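买东西这件事，我劝你别太信“大包装划算”

先说我上个月干的蠢事。冰箱旁边那个柜子，门关不上了，我蹲下去一通翻，翻出四罐没开封的同一种麦片，两瓶芝麻酱，还有一袋我完全想不起来什么时候买的木薯粉（我根本不会做木薯粉的任何东西！）。那一刻我就想写这篇了，拖到现在。

我以前是坚定的囤货派。Brostley 超市每次搞活动我都去，那种满三件打折、整箱更便宜的，我一看就走不动路。当时的逻辑特别顺：反正都要用，早买晚买都是买，一次买够还省得跑。朋友来家里，看我的柜子，说像个小卖部，我还挺得意的。

后来我翻了翻一年的小票，光是调料、干货和各种瓶瓶罐罐，花了将近3,000块。里面有多少是真吃完的呢，我不敢细想。过期扔掉的那批，我按小票加了一遍，1,077块。就这么进了垃圾袋。省下来的那点折扣，跟这个数一比，简直不好意思提。

所以我现在的看法是：东西放在家里是要收“租金”的。你那个柜子、那个台面，都是拿房租或者房贷换来的，摆一堆用不上的罐子，等于替超市当仓库，还是倒贴钱的那种。

再说小东西。大件其实好办，一个电饭锅坏了你肯定知道，占地方你也看得见。麻烦的是那些圆的、小的、拿在手里没什么分量的玩意儿，这儿搁一个，那儿搁一个，抽屉里再滚一个。我家台面上就常年有这种东西，拿起来看看，觉得以后可能有用，又放回去了。
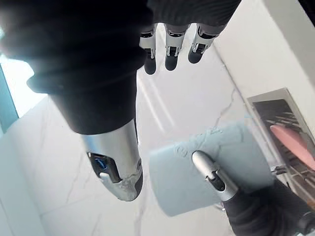 放回去这个动作最要命。你以为自己在整理，其实只是给它换了个位置，下个星期还得再拿起来看一遍。我现在逼自己定了个规矩：手里拿起一样东西，就得当场决定，留、送、扔，选一个，选完马上办。听着很凶对吧，做起来也没那么难，前二十分钟心疼，后面越来越快，到最后我连那套Ploltow的保鲜盒都送出去了，就因为盖子永远对不上。

肯定有人要说，收纳盒买够了不就行了？这个坑我也跳过。有一阵子我迷上Kaltalmont的分格盒，前前后后买了一堆，东西是分得整整齐齐，可总量一点没少，反而多出来一堆盒子要找地方放。最后我还得给空盒子找个大盒子装，想想都好笑。我不反对收纳盒，但顺序得对，先减完了，剩下的再谈怎么装。

还有人说老人家不肯扔，劝不动。我妈就这样，一个空罐头瓶能洗三遍，晾干了收在阳台，说腌萝卜用。我跟她吵过，没用，后来就不吵了。阳台归她，厨房归我，两边互不插手。八月她真腌了一坛，还挺好吃，我吃了两大碗饭，也就没再提瓶子的事。所以你看，我也不是说什么都得扔，有人真在用的东西，多占点地方我没意见。

至于怎么买，我现在的办法很土：冰箱门上贴张纸，用到只剩一小半了才写上去，去超市只买纸上的。Salcedo菜场的散装干货我很推荐，花椒八角想要一小把就称一小把，单价是比大包装贵一点，可吃的时候还是香的，大包装那种吃到后半袋基本就是在嚼木头渣子。

昨天又收到一条促销短信，满144减什么什么的，我点开看了一眼，手还是痒的。看完删了，晚上去楼下买了一瓶酱油，小瓶的。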